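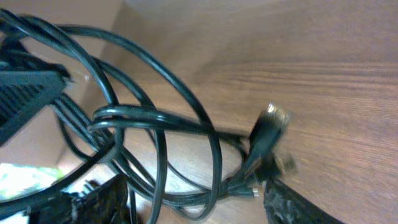
Stusley support replied that a drop from 76 to 41 on the built-in speed test is "within the normal range for a busy household" and asked me to restart the router. I had restarted the router. It says so in the first line of the ticket.

Ticket status: Reopened by customer
Product: Derex home router, wall-powered, second one in a year
Site: Flatcombe, upstairs office and kitchen
Category chosen: Slow connection (there was no category for "connection drops every evening")

Customer note, Wednesday, 7:40 p.m.
Connection dropped at 7:12 and came back at 7:19. Lights on the router stayed green the whole time. Your status page also stayed green the whole time, so I don't put much faith in either. Wired desktop and wireless laptop both lost it together, which to my mind rules out the wireless channel advice I was given last time.

Support, 8:05 p.m.
Thank you for getting in touch. Please try moving the router away from thick walls and other electronics. Many customers see an improvement after switching to the 5 GHz band.

Customer note, 8:20 p.m.
The desktop is plugged in with a cable. It doesn't have a band. Please read the note above yours.

Support, 8:51 p.m.
Apologies for the confusion. We have run a line check and no fault was found. Could you replace the network cable between the router and the desktop and tell us whether the problem continues?

Customer note, 9:30 p.m.
Swapped it for a new one. Dropped again at 9:14, back at 9:22. I also tried the other two ports. Same thing. I'd like to know when the line check was run, because if it was run while the line was up I'm not sure what it was meant to find.

Support, next day, 10:15 a.m.
The line check is automated and takes a reading at the time of the request. Our records show 73 disconnects on your account this month. This can be caused by the router being switched off at night.

Customer note, 10:40 a.m.
It is never switched off. You have a record of 73 disconnects and have told me twice that there is no fault. Are they all in the evening? I can't see the times from my side and you can.

Support, 1:30 p.m.
Most are between 7 and 10 p.m. We can offer an upgrade to the 2000 plan, which many customers find more reliable at peak times.

Customer note, 1:45 p.m.
A faster plan on a line that goes dead is a faster plan for the minutes when it isn't dead. No thank you. Please send this to whoever looks after the street cabinet.

Support, 4:10 p.m.
Passed to network team. Note from network team: firmware on the customer's router is one version behind. Update pushed remotely. Please monitor for 48 hours.

Customer note, two days later, 8:55 p.m.
Monitored. Four drops last night, two so far tonight. The firmware page shows the new version, so the update did install. I don't believe it had anything to do with this, and I'd ask that the ticket not be closed with "resolved by update" as the last one was.

Support, 9:20 p.m.
Engineer visit requested for the cabinet. No access to the property needed. Ticket stays open until the visit is logged.

Status: Pending, network team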